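Print | E-mail this message | Share (6)

Subject: Re: Doubles draw for the Zastholm club cup

Hello all,

thank you, Andri, for the list. I answer below your lines.
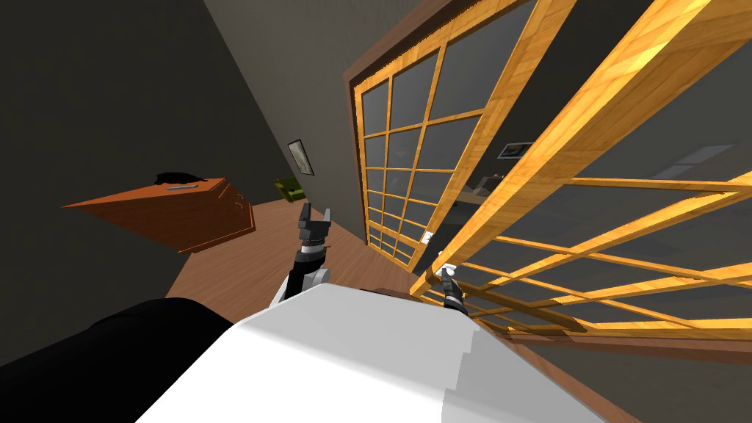

1. Seeding

> Andri Hubmann wrote:
> I put Gruber/Hollenstein as first seed, because
> they have 252 points. Is it correct?

Yes, it is correct. But Ambros Eberhard changed his partner in February, 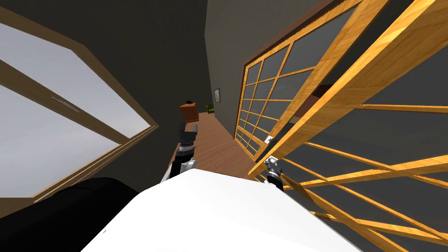 so his old points do not count for the new pair. Please move them to the unseeded group — the rule is the same as last year.

2. Balls and fee

The Rokano balls are ordered. We pay about 300 for all rounds,

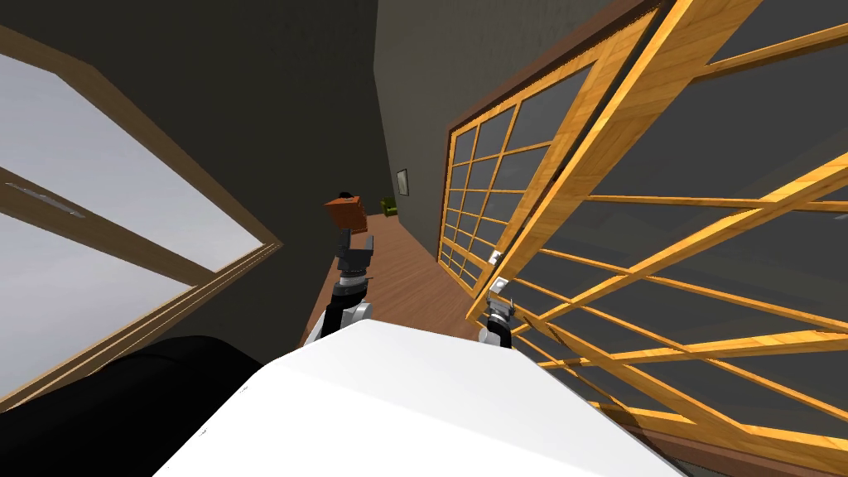
and the fee stays the same for every pair. Verena Baumgartner collects it before the first match.

3. Third set

I would prefer a match tie-break in place of a full third set. With two courts we can't finish before dark otherwise. 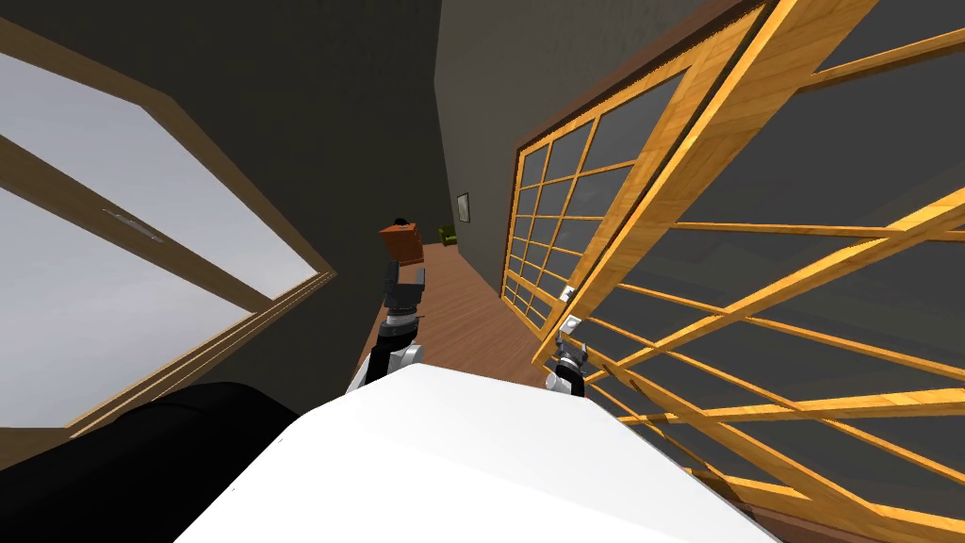

If somebody is against it, please write to the list before the draw is made.

Best regards,
Rosalie Hollenstein

This site uses cookies. Accept | Settings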